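Louro: notes on facing up drink shelves

README, last touched 18th June

Hi, and thanks for downloading this. Louro is a small collection of pictures and notes I keep on how store drinks sit on their shelves: what stands next to what, how the tags line up with the rows, and how a row changes when hands get in among the bottles. I started it in January because I was tired of product photos where every bottle floats on a white background. Real shelves are crowded, the light is bad, and half the labels are turned a little to one side. I wanted that!

I'm one person doing this in the evenings, so please read the whole page before writing to me. Most of what people ask is in here somewhere (the rest I probably haven't figured out yet).

What you get

There are 2661 pictures, sorted into 21 folders. A folder is one stretch of shelving, and the folder name is just a letter and a number, so don't go looking for meaning in it. Each folder has a plain text file called shelf.txt with my notes on the stretch: which drinks, which side I started from, anything odd about the tags. Some of those notes are long and some are two words. I was more patient on certain days.

Only cold-drink and soft-drink shelves are in the set. No snacks, no dairy, no wine. I did have some juice cartons in the first version and took them out again, as cartons stack and lean in their own way and they deserve their own notes.

How I write up a shelf

I count shelves from the top of what is showing, so "second shelf" means second in view, and the unit may well go on above it. A row is a side-by-side run of the same drink. If a drink comes in several flavors, each flavor gets its own row in the notes even when the cans are the same size and the same design. This matters more than you'd think, and it's the thing I got wrong most often in the early folders.

Brand names go in the way the label prints them. If the label is in Chinese I type the Chinese, if it's in Korean I type the Korean, and then I add an English word after it for my own benefit. So you'll see 자몽 (grapefruit) and 복숭아 (peach) and 포도 (grape) in the notes, and 脉动 (Mizone) for the sports-type bottles. Please don't "clean up" the originals if you send me fixes. I had to retype one whole folder after somebody did that, very kindly, with find and replace.

Tags are written exactly as printed, so 3.30 stays 3.30 and never becomes 3.3. I leave the currency off. When a tag can't be fully read, I put a question mark and move on - guessing a price is worse than leaving a hole.

A shelf with hands in it

The pictures I like best are the ones where somebody has reached in. You get the neat grid of packaging and then two forearms straight through it, and suddenly the spacing between bottles means something. For the notes I mark each bottle near the hands with one of three words: held, reached, or clear. Held means fingers or palm around it. Reached means the hand is at the bottle but the grip is still open. Clear means nothing is on it. The blue Mizone trio is a good one to learn on, because it gives you all three words in a single row: left bottle held, middle bottle clear, right bottle reached. 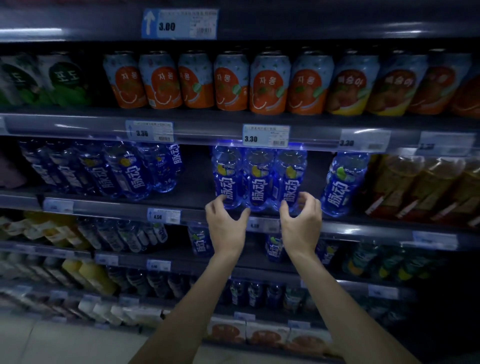 Things I'd do differently

The light. Plenty of these shelves are dim and I left them that way, which I still think is right, but I should have written the light down in shelf.txt from the start. It's in 14 of the folders now and missing from the others. I'm filling it in slowly.

Flavors, again. In the first seven folders I lumped cans together by maker, so a grapefruit row and the peach row beside it could be written as one long row. I've split most of these up. If you find one that's still lumped, tell me the folder name and I'll fix it.

Tags and rows don't always agree. A price tag sits on the front edge of a shelf, and it's tempting to assume it belongs to whatever is right above it. Sometimes it does. I write down where the tag is and leave the matching to you. Lurdes Paiva argued with me about this for most of a long phone call and I still haven't budged - but her version, with tags matched to drinks, is kept separately as Bruresard, and you're welcome to use that one if it suits your work better.

Half-visible items. A can that is only partly showing still counts as part of its row, and I put a "p" after it. The oldest folders use "part" spelled out. Same thing.

Using it

Open a folder, read shelf.txt first, then the pictures. The notes are plain text on purpose. If you want them in one big table, there's a little script called bulgate in the top folder that glues them together, and it'll complain loudly if it hits a line it doesn't like. The complaint is usually my typo.

You can use the notes for whatever you want as long as you say where they came from. Send corrections by folder name, one per line, with the old wording and the new wording. I go through them in batches, so don't worry if it's quiet for a while.

Next on my list is a second look at the bottle shelves, mostly to add which way the labels are facing.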